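The arm in the shared workshop

By Thenmozhi Kurup
2025-12-28

The first motor was bought in February, and for two weeks it lay on my kitchen table next to the bread. I did not know yet what I would do with it. I repair sewing machines for my living, and I am used to mechanisms where one shaft moves everything. A robot arm is a different animal. Each joint has its own motor and its own opinion.

Fivedell is a shared workshop on the upper floor of an old dairy. There are benches, a lathe that must be asked for in advance, two printers and a kettle. I joined it for the lathe. I stayed for the bench by the window, where Vivek Tripathi was building an arm he called Janari, and where after some evenings I was also building it.

Vivek is a school technician. He had made the base and the shoulder already, from plate offcuts and bearings that came out of a scrapped conveyor. The elbow was printed, then printed again, because the first one cracked along the layers when we hung a bag of sugar from it. The wrist is mine. It has a toothed belt and a small spring tensioner that I copied, without shame, from a machine that sews trousers.

The whole arm has cost us 421 pounds until now. This includes the motors, the belts and one power supply that we destroyed by connecting it the wrong way round. It does not include the tea.

For the gripper we made three different drawings. My own had soft fingers, and I was proud of it, but it could not hold a thing by its corner. Vivek's had one moving finger and one fixed. In the end we took two-finger linkages, with dark links turning on pins and a flat pad to press with. The links have small holes along them. It is an old idea and there is much written on it, so we could make our mistakes quickly.

I must explain how we work, for it surprised me when I came. I expected that we would build, switch on, and see. We did this once. The arm swung down past the bench vice with great confidence and bent its own finger. After that evening Vivek refused to run any new movement on the real motors before it had been run in simulation, and I have accepted this rule, although I complained.

The simulator is called Cele. A former member of the workshop wrote it, and it is passed from one person to another on a memory stick with a label in green ink. You give it the lengths of the links, the weights, the limits of each joint, and it gives you back a world with flat colours and hard shadows where your robot can hit things for free. It is not beautiful. The edges of the shadows look like stairs. But the arm in it has the same reach as the arm on the bench, and when it is stuck, ours would be stuck too.

Most of the autumn went on one task. Wadau, a small toy library on the ground floor, has boxes of building pieces that come back mixed, and we had promised that the arm would one day sort them. So in Cele we put large simple objects in strong colours, and we taught the arm to come near to them without pushing them away. To come near is the difficult part. Anyone can close a gripper. To arrive with the fingers open, on both sides of the thing, at the right tilt, took us 827 runs. I know the number because Cele writes it in the corner of the log, and it does not allow you to set it back to zero.

We look at these runs mostly through a virtual camera that travels with the wrist. I found it very uncomfortable at first. You see your own fingers at the bottom and behind them only pieces of colour, and the size of everything is a riddle. With time I learned to read the shadows. When the shadow of the gripper comes close to the gripper itself, the surface is close as well, and it is time to go slowly.

Vivek reads the numbers instead. He has a column for the distance and a column for the angle, and he can tell me that an approach will fail while I am still admiring it. We had some disagreement about this in the autumn. I said that a person who mends machines must look and listen. He said that a table does not get tired at ten in the evening. Now we do both, and we write in the same notebook, he on the left page and I on the right.

What is still wrong? The wrist belt slips by a tooth if the arm stops suddenly. The power supply is noisy. The cable to the gripper is too short by the width of a hand, and I have been saying since October that I will make a longer one. Cele knows nothing of cables, so in there everything turns freely, and we must remember to forbid the movements that would pull ours out.

On the bench the arm has picked up a cotton reel, a matchbox and, one time, my glasses. It can do the cotton reel nearly 99 times before the belt must be set again. The ladies at Wadau have asked when they can bring the first box upstairs. I told them after the new cable, and Vivek has written it down on his side of the notebook.
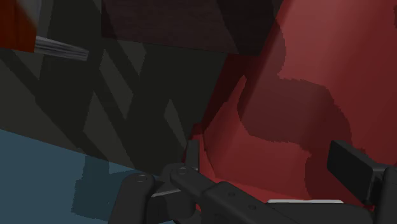 The wrist view in simulation, with the open gripper in front of red and blue surfaces.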